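Home Advice Clubs & Events Stockists Contact

Filed under: Racket care, Sport at home

Looking after tennis rackets between seasons

Members often ask how rackets should be kept once the outdoor courts have closed. The following guidance has been prepared for households and small clubs. It requires no special equipment.

Rackets should be stored indoors, at ordinary room temperature. A loft, a shed or the boot of a car is unsuitable, as strings lose tension quickly when exposed to heat and frames may be harmed by repeated frost. Hang each racket by the throat on a padded hook, or lay it flat on a shelf with nothing on top of it.
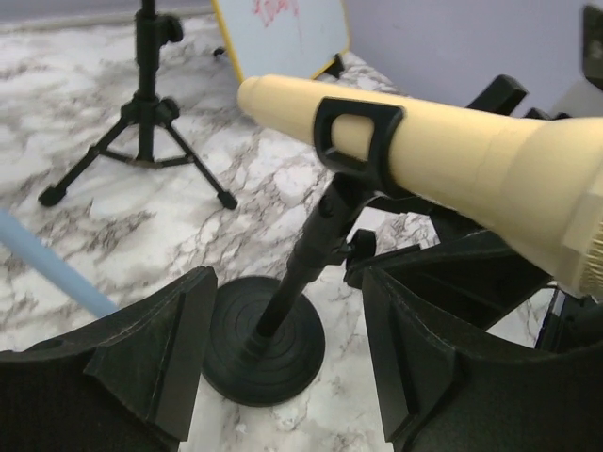

Before storage, wipe the frame with a cloth wrung out in warm water and a little washing-up liquid. Dry it at once. Grit caught beneath the bumper guard may be loosened with an old toothbrush – a metal point should never be used. Strings should be wiped with a dry cloth only.

Grips require separate attention. An overgrip that has become shiny should be removed before the racket is put away, and the handle left uncovered in moving air for 23 hours or longer. When fitting the new one, begin at the butt cap, keep an even pull and overlap each turn by 5 millimetres. Finish with the tape supplied. The Niskanen overgrip is cut long and will need trimming on junior handles.

Strings that have begun to fray should be cut out in full. Work from the centre of the head outwards, cutting mains and crosses in turn, so that the load on the frame is released evenly. Households storing a racket for longer than one winter may wish to do this in any case and have it restrung at the Bralladari workshop in January, when the waiting time is normally 14 days. 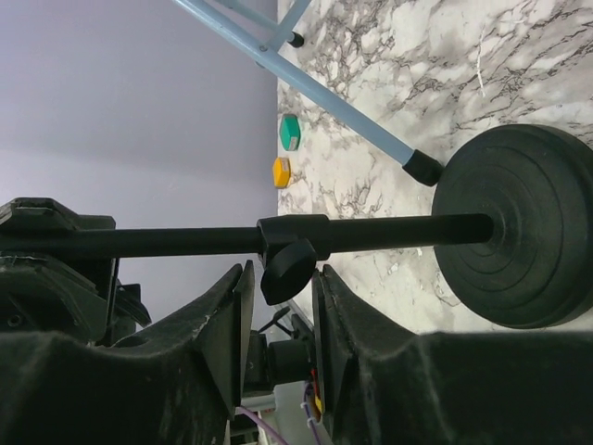 Tanner Cloutier writes that cutting from the centre is sound advice, but that anyone leaving a frame unstrung should also check the grommets, which can work loose and be lost in the bag. He keeps spares in a labelled envelope with the racket.

Grommet strips differ between models and should be ordered by the full name printed on the frame.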